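Speaker notes, Flovudstead library talk, Monday, August 10, 2020
Topic: how a singer's biography gets written, and what gets left out

START. Thank them for coming. Phones off. Water is on the left.

Open with the Lillier story. Folk duo, two albums, broke up, came back as a solo act under the same name. Fans still argue whether the second run counts. Ask for hands: who's heard them? Wait. Don't fill the silence.

Then the point. Every online bio of Lillier has the same four paragraphs, copied from one press kit. Same spelling mistake in the hometown.

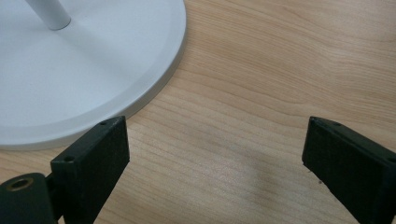 PART TWO: The early years

Slow down here, rushed it last time.
Childhood bits are the weakest part of any bio. School choir, piano at six, a gran who sang. Might be true. Who checked?
Patesar Records kept a box of letters from their acts. 159 letters, most never quoted anywhere. Read the short one, the bus one. Skip the rude one if there's kids in.

Play clip one, 40 seconds. If the sound fails just hum it, they laughed last time.

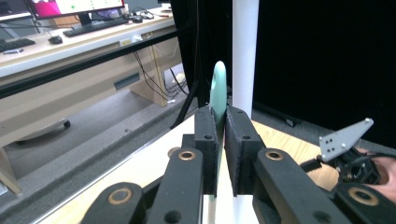
The voice on that clip is nineteen years old and the bio says she "burst onto the scene" at twenty-three. So four years of pub gigs gone. Strickland Hotel, every Thursday, paid in dinners. That's the stuff I want in the book.

Sales figures next. First single sold 1,514 copies. Press kit says "thousands". Let them do teh math.

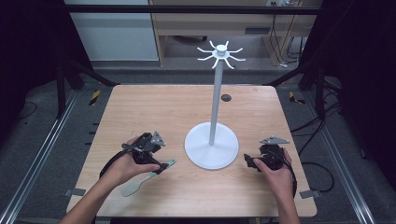
Awards are where bios go lazy. List of prizes, list of years, no songs. Try drawing a career like that mug stand instead, one pole up the middle for the main act and hooks going off every way for side bands, session work, the jingle years. Lillier would need a lot of hooks. Colour them in by decade if you're keen. Ask what their favourite singer's would look like, take two answers only.

Clip two. Backing vocals, uncredited, listen for the left speaker.

Running late by now probably. Cut the radio bit if past 50 minutes, keep the bit on liner notes.

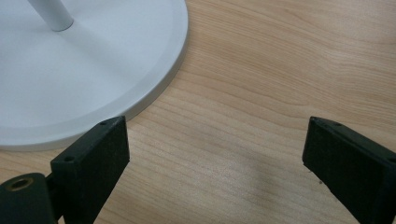 White round base and pole on a light wooden tabletop.

Liner notes: read the thank yous first. Drummers' real names, who drove the van, which studio. Better than the websites, nearly always. Bring the Patesar sleeve, pass it round, GET IT BACK.

Questions. Likely ones:
Did the duo make up? Don't know, say so.
Is there a reissue? Patesar says maybe, nothing signed.
Where to start listening? Second album, side two.

Sign up sheet for the Strickland walk is by the door. Stack chairs befor leaving.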